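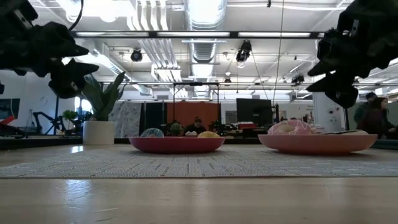

Fig. 1. Two-handed tabletop set-up, red bowl and pink plate on the placemat.

Robot Learning, handout 6: reading a success rate
Notes by Nidia Nina, November 8, 2018

We are going through the Lavik report this week. You should have read it already. If you have not, read the results table first and the introduction last, and see whether you would have guessed one from the other.

The method, in short. A person steers both hands through a task many times over. A network is then trained to copy the steering from the camera views. The authors call their version Drestix. Take away the name and it is imitation learning with a smoothing step on the output, and the smoothing step is older than they let on.

The claim. Drestix finishes the transfer task in 18 out of 25 trials. The abstract says the policy "handles everyday objects". Hold those two statements next to each other for a while.

What I would like you to question:

Look at Fig. 1 again. A ball with a knitted look, a rounded yellow thing in a shallow bowl, a toy donut on a plate. Shapes like these forgive a poor grasp. A set of keys would not, and neither would a wet glass. The report tests neither.

Starting positions. The text says they were "varied". By how much? The appendix gives up to 2 centimetres, which to my mind is hardly varied at all. A replayed recording might do quite well under those terms, and there is no replay baseline in the table.

Who decides what counts as a success? If the object lands on the rim and rolls in, the authors score it as a pass. Ewan Hollis argued in the seminar that this is fair, as the object ends up where it should. I don't agree – the policy did not plan the roll – but his view is worth setting out properly in your write-up.

Background. A busy room behind the table is often offered as proof that the policy copes with clutter. It proves very little if training and testing were done in the same room. Ask for a second room.

The comparison with Clakine is weaker still. Clakine was trained on fewer demonstrations, and the report mentions this only in a footnote.

For next time: work out a 95 per cent interval for 18 out of 25 and bring it with you. Then read section 2 of Pangaribuan, where the same task is scored in stages, and say which scoring you would trust and why.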